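Vasbridge update teaches grippers to handle one thin layer at a time

By Erdal Kahraman
July

Vasbridge has released a new version of Gekico, its control software for two-fingered grippers, with a planner meant for thin, see-through and layered items such as plastic sleeves, folders and document wallets.

Clear plastic is hard for depth sensors, which often read the surface behind it. The new planner, called Fakir, gives less weight to depth and looks for edges and creases in the wrist camera's picture. It then picks a line of approach and corrects it 14 times a second as the fingers close in.

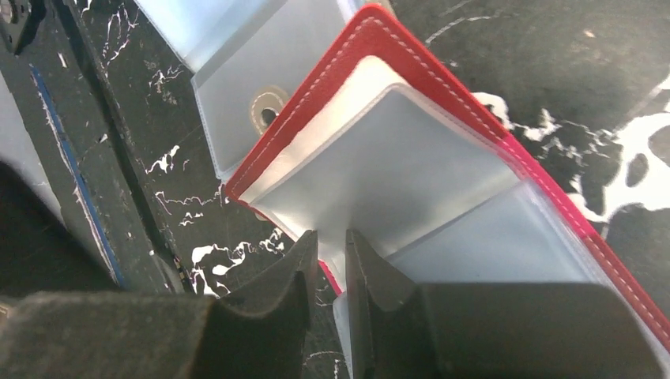
Gripper fingers at a red card holder with translucent sleeves, seen from the wrist camera.

The company said Fakir was tuned on 1659 recorded attempts at its Dritstead workshop. Patterned and shiny backgrounds were included, as earlier versions tended to mistake printed lines for the edge of an object.

Users can set a limit on closing force and replay any attempt step by step in the Gekico viewer. The log keeps the last 200 attempts by default.

The update is free to existing licence holders. Support for grippers with more than two fingers is planned in six months, Vasbridge said.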